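Bench notes: two sets of fingers, one old Dell

I promised in the last issue that I'd report back on the finger swap, so pour yourself something and settle in, because I have opinions now!

Quick recap for anyone who skipped last time. We've been taking apart desktop towers with the arm, and the fingers we started with (the short Jalico pair, the ones that came in the starter kit) were fine for anything near the rim and pretty hopeless lower down. The wrist is wide, the case is narrow, and you run out of room long before you run out of things to pick up. So Nurhan Gündoğdu talked me into ordering the longer Misov fingers, and we spent most of a week putting the two sets through the same jobs in the same case.

I'll start with reach, as that was the whole point. The long fingers win, easily. With the short pair I had to tilt the wrist to get anywhere near the memory slots, and every tilt meant another round of checking that the housing wouldn't catch the drive cage on the way down. With the long pair I can come in straight from the top and go straight back out. That took 7 waypoints off our usual path, and it's a lot less stressful to watch.

Grip is a closer call. Longer fingers flex more, and you feel it on anything thin and flat. We ran 29 picks with each set on small metal parts, and the short fingers dropped two while the long ones dropped seven. Nurhan thinks most of that is our closing force, which I'd left at the old setting (my fault, I was impatient). She's probably right. After we raised it a notch the drops mostly stopped, but I haven't redone the full run yet, so don't quote me. 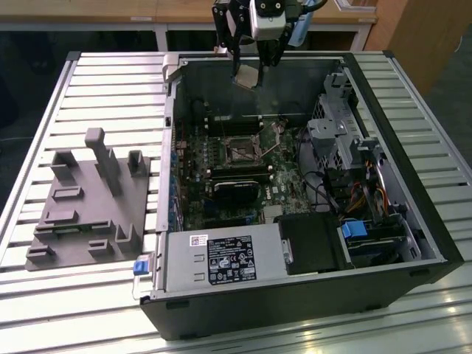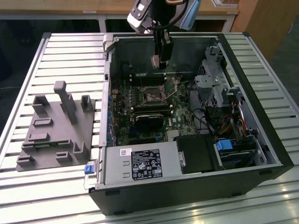 The open Dell tower on its side, gripper in from the top, fixture plate on the left.

The other thing I want to talk about is the fixture plate, which I've become weirdly fond of. It's the third version Anselmo Sepúlveda has printed for us, and it makes comparing fingers so much easier than the old way, when we just put parts down on a towel and hoped. The posts and slots give every part a place to go, and if a finger is even slightly off you find out the moment you try to set something down. I learned more from missed placements than from missed picks. The tall post does get in the way if you swing across the plate at low height, so please raise the arm first. I've hit it more than once.

Controller news, briefly: we stayed on the Esden box for all of this. I know some of you want to hear about the Ninh one, and I do have it here, still wrapped. I didn't want to change two things at once and then spend a month arguing over which of them had helped. If all goes well I'll swap it in this July and run the same jobs again with the long fingers on.

A couple of small tips if you're trying this at home or in your own shop. Redo your tool offset after every finger change, even if it's the same model going back on. Ours came back 2 mm out after one swap, and I blamed the camera for an entire afternoon — sorry, camera. And tie back the wrist cable before you start. A loop that looks harmless when the arm is parked can snag on a drive cage once you're reaching down into a case.

Next on my list is the soft-tip version of the long fingers, which Nurhan swears by for plastic latches. If you've used them, write in and tell me how fast the tips wear. I'd love to know before I order a second pair.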